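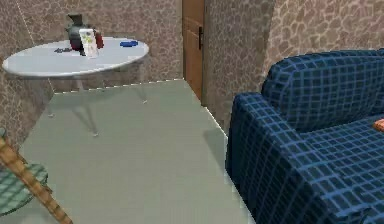

January 5, 2025

Back in the shop after the break. Heat had been off, 2 days at least, and the glue shelf was cold to the touch. Moved the hide glue and the paste into the office. Threw out the open jar of paste, it had a skin on it and smelled.

Main job is still the Weltine ledger. Spine is off, old glue mostly scraped, text block in the press between boards. 1,251 pages by the pencil numbering, but the numbering skips in the February section so don't trust it for collating. I went by the gatherings instead. All there except one blank leaf near the end, torn out long ago by the look of the stub. Leaving the stub.

Sewing: first few gatherings are hanging by a thread, literally. The rest is sound. Plan was to resew the whole thing. Changed my mind this morning. If I pull it all I'll have holes to mend in every fold and the paper is not great. So — resew the front part only, link into the old sewing where it's still tight, then line the spine well and let the lining do the work. Ask me again in a month if that was smart.

Thread: tried the Narnetti linen, the thinner one. Too thin, cuts into the fold if you pull at all. Went up one size, waxed it, much better. The swell at the spine is a bit more than I wanted but it should go down under the hammer. Note for whoever orders next, we are nearly out of the thicker one and have far too much of the thin.

Mending tissue test. Did four strips on a scrap leaf:
wheat paste, thick — cockled badly
wheat paste, thinned — fine, dried flat under weight
methyl cellulose — flat but peeled when I bent it
half and half — good, slowest to dry, easiest to slide into place

Using half and half for the folds. Thinned wheat paste for the edge tears. Wrote it on the jar lids this time becuase last time I mixed them up and lost an afternoon.

Boards: originals are warped but I want to keep them. Damped the inside faces lightly, lined with plain paper, under weight now. Check tomorrow. If still bowed, second lining on the same side and that's it, no third.

Cloth. Gunnlaugsson swatch is the nearest green we have, slightly too blue in daylight. Under the shop lamps you can't tell. Client will be looking at it in daylight. Might tone it with a thin wash of acrylic, test on the offcut first and rub it when dry to see if it comes off.

Also the Zormont order, the pamphlets. 2,000 of them, plain fold and stitch, due in February. Folded the first 100 by hand to set the pace and my thumb is already complaining. Grain is wrong on this batch, runs across the fold, so it cracks along the spine unless it's scored first. Score everything. Yes it doubles the time. Told them on the phone and they were ok with it, need to get that in writing before we go further.

Stitching wire vs thread for these? Quote says thread. Stay with thread. Three holes is enough at this size, the jig for it is in the drawer under the board shear, not the one marked jigs.

Board shear is cutting out of square again, only a hair but you see it on the long side. Reset the fence, tightened both bolts, test cut ok. Second test cut not ok. Someone needs to look at the clamp, I think it shifts when you come down hard. Use teh knife and straightedge for anything that shows.

To do:
check boards
tone test on offcut
order thicker thread
paste brushes, the wide one is shedding
email Zormont re scoring
ledger spine lining, first layer, once the paste is mixed fresh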